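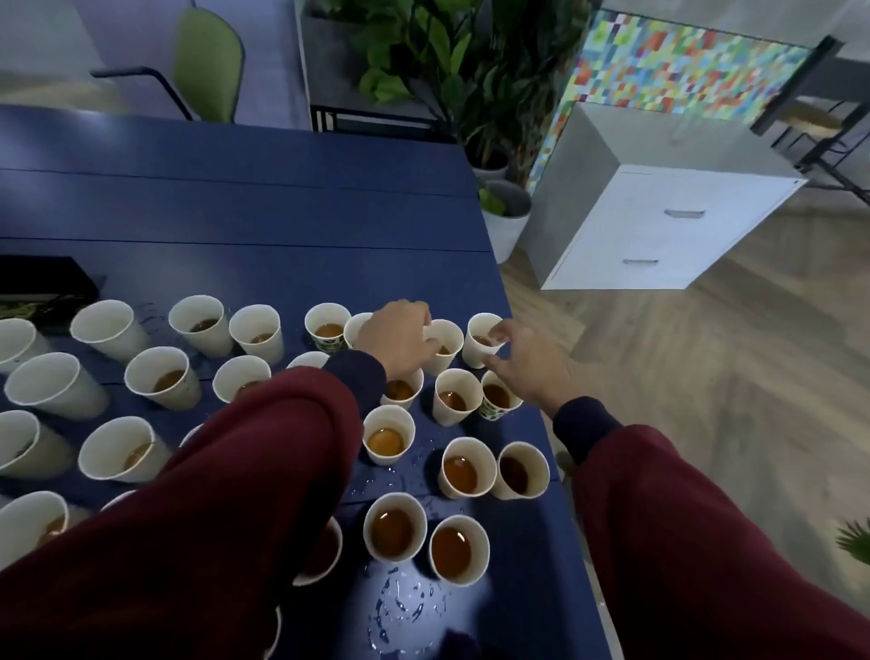 Paper cups on a dark blue table, most of them partly filled.

Ellinitz to drop disposable cups at town events

Nov 25, 2025 - The town of Ellinitz will stop using disposable cups at its public events in January, the town office said. The change covers the winter market, the monthly concerts and all open meetings at the town hall.

Drinks will be served in reusable cups from Plastach, a rental firm that already supplies the sports center in nearby Dronda. The town has ordered 200 cups to start with and will pay for washing after each event.

Visitors will leave a deposit of 3 euros per cup and get it back at any of the return tables. Stallholders who sell hot drinks must use the same cups, but they can keep their own lids.

Paper cups already in storage will be used up first. Schools and private clubs that rent the hall are not covered by the rule - they can borrow the cups if they ask 14 days ahead.

Forms are at the town hall front desk.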